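Restberg Forum – Stil & Garderobe
Seite drucken | Per E-Mail weiterempfehlen

Kunstpelzweste – zu was trägt man die im Frühling noch?

Geschrieben von Leidy Taipe, April, 21:40 Uhr

Hallo ihr Lieben, ich hab mir im Winterschlussverkauf eine kurze Weste aus Kunstpelz geholt, cremefarben, ohne Kragen, innen Satin. Im Laden war ich total verliebt! Jetzt hängt sie seit Wochen am Schrank und ich traue mich nicht. Mit Jeans und Rolli sah sie im Januar super aus, aber inzwischen ist es mittags richtig warm, und mit T-Shirt drunter komme ich mir vor wie verkleidet. Ich bin 1,60 m, eher kräftige Schultern, und arbeite in einem Büro, in dem alle ziemlich leger rumlaufen. Im Mai bin ich außerdem auf einer Gartenparty eingeladen – geht sowas da? Und kann man die Weste irgendwie selbst waschen, oder muss sie jedes Mal in die Reinigung? Das Etikett habe ich natürlich gleich rausgeschnitten, weil es am Nacken gekratzt hat ...

Anselmo Sánchez schrieb um 22:15 Uhr

Einfach anziehen. Meine Schwester trägt ihre bis in den Juni.

Hernán Londoño schrieb um 7:50 Uhr

Guten Morgen Leidy, ich arbeite seit Jahren im Secondhandladen (Guzmán, falls das wem was sagt) und bei uns gehen solche Westen das ganze Jahr über den Tresen, also keine Panik. Bei kräftigen Schultern würde ich sie immer offen lassen und unten drunter etwas Schmales, Glattes tragen. Ein langes, dünnes Kleid in einer dunkleren Farbe ist mein Favorit, gern Rost oder Flaschengrün, dazu flache Stiefeletten. Der Gürtel kommt ans Kleid, bitte bloß nicht über die Weste, das trägt furchtbar auf!

Fürs Büro nimmst du eine Bluse mit langen Ärmeln, ruhig aus Viskose, und eine gerade Hose. Die nackten Arme sind nämlich das, was bei dir nach Verkleidung aussieht – Pelz und T-Shirt beißen sich einfach. Und auf der Gartenparty wird es abends eh kühl, da beneiden dich alle. Ich hatte so eine Weste mal für eine Kundin zurückgelegt, die sie über einem Jeanskleid getragen hat, und das fand ich erst schlimm und dann ganz toll.
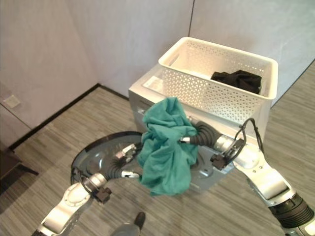 Waschen ohne Etikett

Ohne Etikett weißt du leider nicht, wie der Flor reagiert, und Satinfutter zieht sich gern zusammen. Ich würde sie von Hand waschen, lauwarm, mit wenig Feinwaschmittel, und vorher innen an der Naht eine kleine Stelle testen. Nicht wringen, sondern in ein Handtuch rollen und liegend trocknen lassen, weit weg von der Heizung. Danach mit einer weichen Bürste durchkämmen, immer in Strichrichtung. In den Trockner darf sie auf keinen Fall, da schmilzt der Flor und wird strohig. Meistens reicht aber Auslüften auf dem Balkon.

Maksym Lytvynenko schrieb um 12:05 Uhr

Stimme Hernán zu, nur beim Gürtel bin ich anderer Meinung. Ein ganz schmaler aus Leder über der Weste macht bei 1,60 m eine schöne Taille, das muss man halt vorm Spiegel probieren. Und Creme zu Weiß würde ich lassen, da sieht die Weste schnell schmuddelig aus. Was für Schuhe hast du denn so?

Abgelegt unter: Kunstpelz, Übergangszeit, Was ziehe ich an?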